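Search this site Search

Cash merger closed, broker still shows the old shares. When does the money post and what is my basis?

Angus Swanson

I hold 300 shares of Carbone in a taxable account and 100 more in a traditional IRA. Carbone was acquired by Zundstead for $19 a share in cash. The press release says the deal closed in February, before the market opened. Trading in the old ticker stopped the same morning.

The taxable account still lists the shares at the last traded price, with no cash. The IRA at a different broker has already been paid. I did not vote and did not return any forms. Two things I want to know:

Is there something I have to submit to be paid on the taxable shares?

I bought in 2 lots, one held over a year and one not. Can the broker treat the whole thing as one sale?

2 comments | Share

Ibsa Birhane

If the shares are held in street name you submit nothing. At closing, each share converts into the right to receive the merger price. The acquirer funds a paying agent, the paying agent pays the depository, the depository pays the brokers, and each broker allocates to its customers. The last step is where the timing differs. Some brokers post the same day, others wait for their corporate actions desk to reconcile the position. Several business days is ordinary.
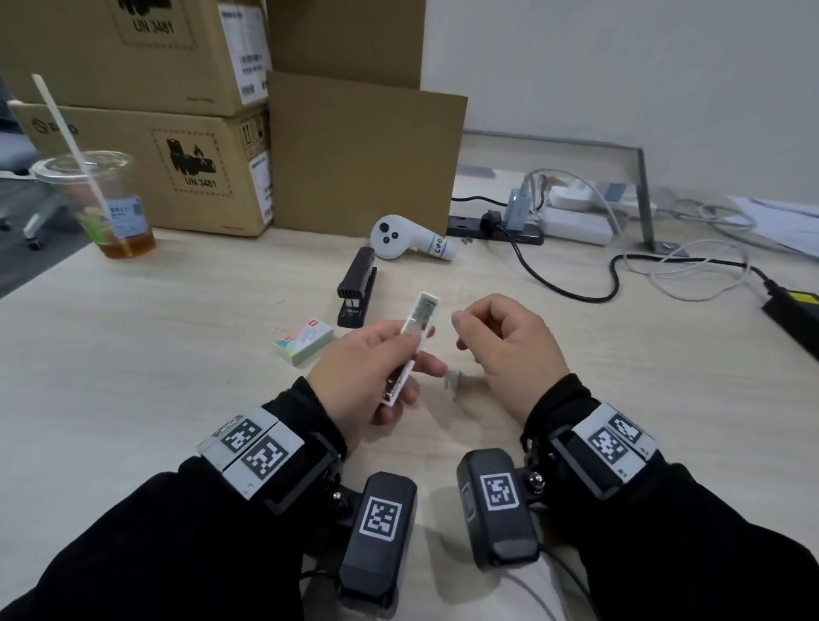 Small parts at the desk.

It is different if you hold a paper certificate or are registered directly with the transfer agent. Certificate holders get a letter of transmittal and are not paid until it is completed and returned with the certificate. Check the taxable account for any shares listed as "direct registered" before you assume it is just slow.

On the lots: an all-cash merger is a taxable sale of each lot separately. Your 1099-B should show two lines, one long-term and one short-term, each with its own basis and acquisition date. Proceeds on the full 300 shares are $5,700. There is no lot selection to make, as everything is disposed of at once. The IRA shares produce no 1099-B entry and no gain to report.
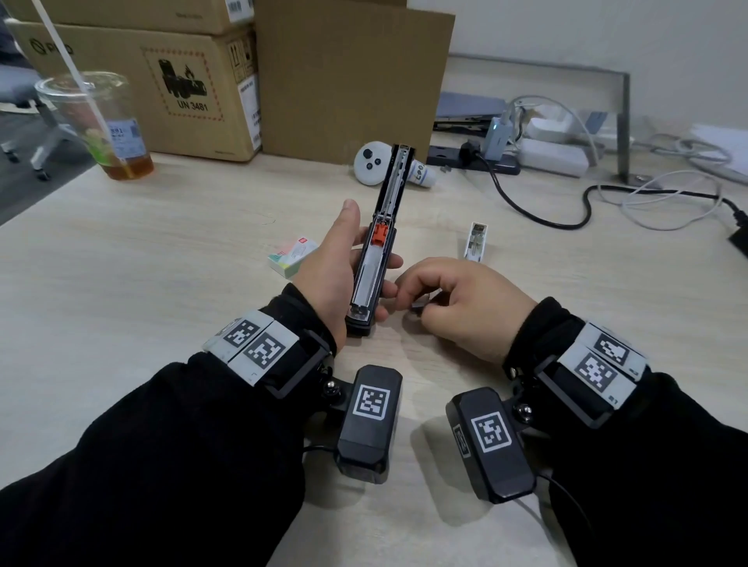
Also look at whether the merger agreement had appraisal rights. In most all-cash deals it does, but you need to have made a written demand before the vote and not voted in favor. You say you returned nothing, so that is closed to you and you get the $19 like everyone else.

If the position is still there after two weeks, call and ask for corporate actions by name. The general line will read you the same screen you are looking at.

4 comments | Share

Leltulum

Had the same thing when Cluso got bought out. Mine took nine days. The price on the screen is stale and means nothing, ignore it. I called twice and it made no difference.

One thing the above leaves out, check for a reorganization fee. My broker charged one for a mandatory cash merger and I got it refunded by asking.

0 comments | Share

Angus Swanson

Thanks. No direct registered shares, all street name. The 1099-B point covers the lots. I will check the fee schedule and give it the two weeks.

Share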